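4.2 Building Choices and Time to First Shelter

The second part of the study looks at how players new to builder games spend their opening session in Kolau, a block-based role-playing game made for a home console and a handheld. Earlier work by our group (Quintero and Tiedemann) dealt with combat. We were interested in what people do when the game gives them a hammer, a small plot of land and very few orders.

Logs were collected from 369 first sessions, each cut at the point where the player either finished the first village quest or stopped playing. A session was kept only if the player had set the language and passed the naming screen. Placement events, removal events and menu openings were time-stamped by the game itself, so no hand coding was needed for them. Shelter quality was coded by hand by Hatem Fawzy and Lucero Huamán, working separately, using the Macedo room scale.
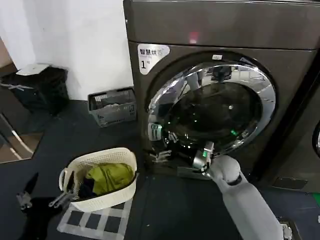 A room counts as a shelter when it has a closed wall two blocks high, a door and a light source. The game does not ask for a roof. Even so, many players built one, and these players took longer to reach the first quest marker. We treat roof building as a separate variable in the model for this reason, and we do not read it as a mistake. Several players wrote in the exit form that a house without a roof "felt wrong," whatever the quest text said.

Players on the handheld opened the crafting menu more often than players on the console. The menus are the same in both versions, but text on the handheld is smaller, and up to 20 recipes can share one page. Repeat openings within a few seconds of each other were common and probably show people going back to check an ingredient.
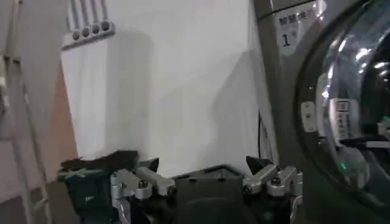
Removal events need some care. The hammer breaks any block it hits, and a swing aimed at an enemy near a wall will often take out part of the wall as well. Tzu-hsuan Yeh wrote a filter that drops removals made while an enemy is within 4 blocks of the player. The filter also drops a few removals that were meant - a player clearing a path to escape, for instance - but the effect on the totals was small.

Figure 2. Placement and removal events per minute in the first session of Kolau, by platform, after filtering.

The gap between platforms in Figure 2 is widest just after the villager Floltis asks for a bedroom. On both platforms, placement slows while the request is on screen and then climbs again once the blueprint is laid down.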